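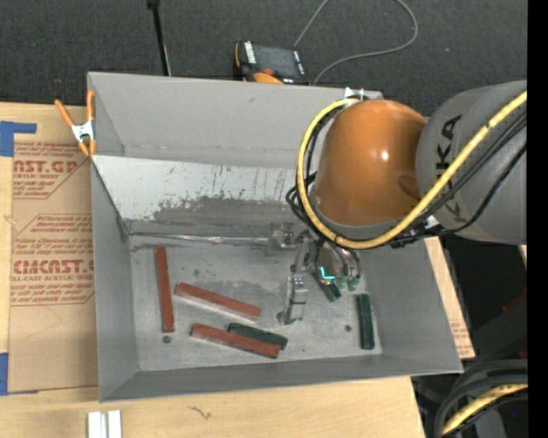
Florante Belmonte says I have lost my mind, that eleven-year-olds will cheerfully live on raw onion and marshmallows if you let them, and that a camp weekend is too short to spend half of it waiting for rice. He put this in an email after my last column, the one where I mentioned in passing that the adults in our troop don't cook at camp anymore. I got more mail about that one sentence than about the entire rest of the piece (which was about tent storage, so fair enough).

So, okay, let's talk about camp food.

When I started helping out with the Huvmont troop, the grown-ups cooked. We were good at it! We had a big griddle and a system and somebody's enormous chili pot, and at six o'clock on the dot the kids lined up with their plates and got fed. Then they washed one plate and one fork each and ran off. I loved it. I'll admit I loved it mostly because I like cooking outside and being told my chili is good.

What changed my mind was a wet October weekend at Flisden, when the griddle stayed behind in Huvmont in the back of the wrong car. We had two little camp stoves, a cooler of food meant for a griddle, and a lot of hungry girls standing under a tarp. Lorna Lacson looked at the stoves, looked at me, and handed the matches to the nearest patrol. I think she was just tired. The girls had dinner on the plates by nine. It was pancakes with ground beef in them. I have had worse meals, but I'd need a minute to remember when.

And they would not stop talking about it. They talked about it the whole way home. They had argued over how you tell when meat is done (Lorna stepped in on that one, and so should you), they'd figured out that wind matters, and one girl who had barely said a word in two meetings turned out to be bossy in exactly the way a kitchen needs somebody to be bossy. I'd been leading her for months and had no idea.

After that we switched. Each patrol plans its own menu, shops for it with a set amount of money, packs it, cooks it and cleans up after it. The adults eat whatever they're invited to eat. We keep an eye on the stoves, the knives and the chicken. Otherwise we sit in our chairs, and let me tell you, sitting in your chair while a child stirs pasta into cold water is the hardest outdoor skill I have ever had to learn. There's no badge for it. I have asked.

Now, to be fair to Florante, because he's been doing this longer than I have and he isn't a grouch about it, he has a point on time. Dinner takes forever. We used to fit in an evening hike and we mostly don't now. If your weekend is built around a canoe course or a big joint event with other troops, you probably want somebody competent on the griddle, and I wouldn't argue. The Vi canoe weekend is still adult-cooked and I'm still insufferable about my chili there.

He also has a point on nutrition, sort of. We had a patrol show up with hot dog buns and no hot dogs. We had one menu that was cereal at 4 of the meals. My feeling is that a healthy kid can get through a weekend of weird food, and that the hot dog bun patrol made the best shopping list I've ever seen the next time out, with little boxes to check and everything. Allergies are a whole separate business and the adults stay on top of that, every label, every time. I'm relaxed about lumpy oatmeal. I'm not relaxed about nuts.

Where I really part ways with him is the idea that the cooking is eating into camp. What are we saving the time for? I've seen schedules for these weekends that look like an airport board. Craft at two, trail game at three, knots at four, and some poor adult jogging between the trees with a clipboard and a whistle. The kids get carted from one thing to the next and then we all say how independent they've become. They have been on time, I'll give them that.

Princess Belmonte (yes, same family, and I gather dinner has been lively over there) wrote to me separately to say her objection is different. She worries about the kids who already cook at home, the ones who get supper on the table for little brothers and sisters all week, and who might like two days of somebody else handing them a plate. I hadn't thought about that, and it bugged me for days. I still don't have a neat answer. What we do for now is let the patrols split jobs however they want, with a rule that you can always pick firewood duty, and I make pancakes for everybody on the last morning. Plain ones.

I'd like to hear how other troops handle it, particularly the small ones. With 7 kids you've really only got one patrol, and if the stew burns, the stew burns for everyone. Crisanto Dumlao's group in Plesa has the kids cook lunch and the adults cook dinner, and he tells me it works fine and everyone gets their hike. Maybe that's the sensible version. I can feel myself coming around to it as I type, which is annoying this far into a column.

But I'd ask you to try it my way once first. Pick a weekend with nothing much on the schedule, take extra bread and peanut butter if your group can have it, and let them plan one dinner all on their own. Bring a chair and a book. Florante, you're invited to ours, and Leonora Lacson has already told me her patrol is making something with canned peaches and rice, so come hungry or come having eaten, up to you.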